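Behind the linen room door: the Neretier laundry service

Published 29th September

The linen room at Delberg occupies the lower ground floor of the residential building, between the boiler house and the goods entrance. Residents seldom see it. Every towel, face cloth and table napkin used in the building's 34 rooms nevertheless passes through it each week, and the way in which those items are folded has lately been the subject of a thorough review.

The head of the linen service, who has held the post for nine years, agreed to speak to the residents' bulletin about the new folding standard and the thinking behind it.

"The first thing I should say is that folding is storage," she said. "People regard it as a matter of appearance, and of course we want a shelf to look well. My main concern is whether a member of staff can take one towel from a pile of 25 without disturbing the other 24."

Under the former arrangement, each shift folded according to its own custom. Some staff folded hand towels in thirds, others in half and half again, and the shelves on the upper floors had to accommodate both. Piles leaned, and items at the back were rarely rotated. An inspection in March found that a number of the older towels had not left the cupboard for some time, while newer ones were already thin at the hem.

The revised standard, introduced over the summer, sets one fold for each type of item. Hand towels are folded lengthways in thirds and then once across. Bath towels follow the same pattern with a second fold across. In every case the closed edge faces the front of the shelf, and clean items are placed at the bottom of the pile.

"That last point caused more discussion than all the rest," she recalled. "It means lifting the pile every time. I understand the objection, and I have lifted a good many piles myself. It does even out the wear."

She was equally firm on the matter of preparation. An item should be laid on a clear, flat surface and opened out fully before any fold is made. Corners are found first, then the hems are drawn straight, and any part that has doubled over on itself is turned back. The flat of the hand is passed once from the middle towards each side.

"New staff wish to begin folding at once," she said. "If the cloth is still bunched, you fold the bunching in, and it is there when the resident picks it up. I ask them to spend the greater part of their time on the flattening. The folding itself is very quick." 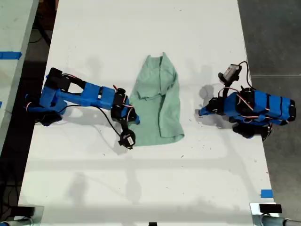 Should a towel be ironed before it is folded?

Ironing is unnecessary for ordinary towels, and a good shake followed by smoothing by hand is sufficient. Table napkins are the exception and are pressed while slightly damp.

The service has also changed its advice on fabric conditioner. It is no longer used on towels, following a trial in which the Gebreyes wing received untreated towels for a full quarter. Comments from residents were few, and those received were favourable.

Asked about colour, the head of service explained that pale shades had been kept for hand towels and smaller cloths, with white reserved for bath towels. The two are washed separately. "A pale green will sit happily beside white on the shelf," she said, "but I would not put them in the same hot wash and expect the white to thank me."

Damaged items are now set aside during folding instead of at the washing stage. A hem that has begun to curl is pulled straight and returned to use. One that has come unstitched goes to the mending basket, and a towel mended twice is cut down for cleaning cloths.

The linen service holds a stock of 1,000 items, all of which are recorded in the Cleltico ledger at the end of each month. Residents who prefer to fold and store their own towels may continue to do so, and a printed sheet showing the standard folds can be collected from the reception desk. Requests for additional towels should be left at the same desk before noon.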